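Last updated: May 2021

We use cookies to remember your reading preferences. By continuing to browse you accept their use.

3. Surface finish and perceived cleanliness in small bedrooms

Divya Sundaram and Aishwarya Mudaliar

3.1 Background

Earlier work on household furniture has treated colour and gloss as separate properties. Colour is usually recorded from a swatch card and gloss from a meter reading, and the two are then entered into a model as if they had no bearing on each other. In a small bedroom this is a poor match for how furniture is seen. A pale table placed near a window reflects the window, the wall opposite and whatever is standing on it, and the colour reported by the occupant shifts through the day.

Salian and Banine, the two housing blocks used in this study, were built to the same floor plan but face different directions. Bedrooms at Salian receive direct morning light. Those at Banine look onto an enclosed courtyard and rely on ceiling fixtures for most of the day. The furniture in both blocks was supplied under one contract, so differences in occupants' ratings can be compared without a correction for shape or size.

3.2 Method

Occupants rated one piece of bedroom furniture on a 7-point scale for each of three terms: clean, worn and bright. Ratings were collected twice, once in the morning and once after dark with the ceiling fixture switched on. Occupants were asked not to wipe the surface between the two sessions. Dust was not measured, and no attempt was made to control what was kept on the furniture.

Gloss was read at 6 points on each top, with the meter placed parallel to the longer side. Readings taken over a visible scratch were kept. Removing them would have raised the average for older pieces and hidden the wear that occupants were being asked to judge.

Four finishes were included, labelled by their catalogue names: Ollen matte white, Ollen satin grey, Zolach gloss cream and Zolach dark stain. The rounding of the front edge was noted as present or absent, as a curved edge produces a narrow band of reflected light that some occupants described as a separate stripe of colour. Figure 4 shows a vanity table with a glossy cream-white top and a rounded front edge.

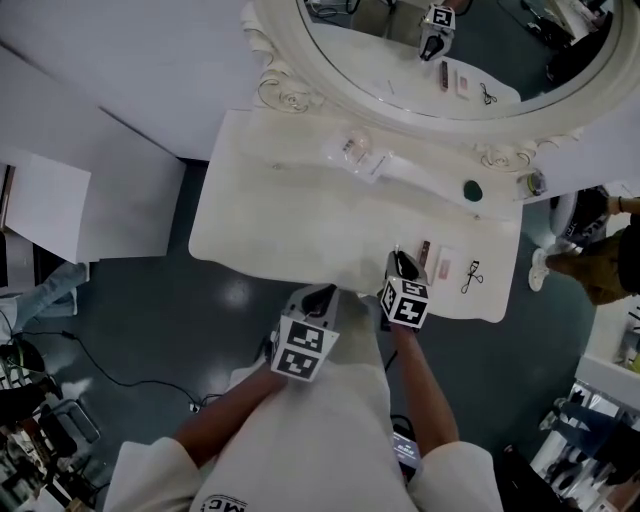 Figure 4. Vanity table with rounded front edge, seen from above, with a person holding a gripper in each hand.

3.3 Results

Gloss finishes were rated brighter than matte finishes in both blocks. The effect on ratings of cleanliness was less even. At Salian, gloss cream tops were rated cleaner than matte white tops in the evening but less clean in the morning. Written comments from the morning session referred to smears and finger marks, which low-angle light makes easier to see. At Banine the two finishes received similar ratings in both sessions.

Satin grey showed the smallest change between sessions. Dark stain was rated the least clean of the four in the morning at Salian, and several occupants added that they had wiped it the day before. Ratings for worn followed the scratch notes closely in the matte group and hardly at all in the gloss group.

Where a rounded front edge was present, ratings for bright were 1 point higher on average. The edge had no clear effect on the other two terms.

3.4 Limits of the data

Furniture position was recorded by room and wall only. A table beside the window and one in the far corner of the same wall were therefore given the same code, although the light reaching them can differ a great deal. Window coverings were left as found. The August session planned for Banine was dropped when the courtyard was scaffolded, and the ratings from that block cover a single season.

Occupants who declined the evening session were left out of the paired comparison but kept in the morning averages. Their morning ratings did not differ from those of the remaining group on any of the three terms.

Contact the authors | Copyright the authors | Back to top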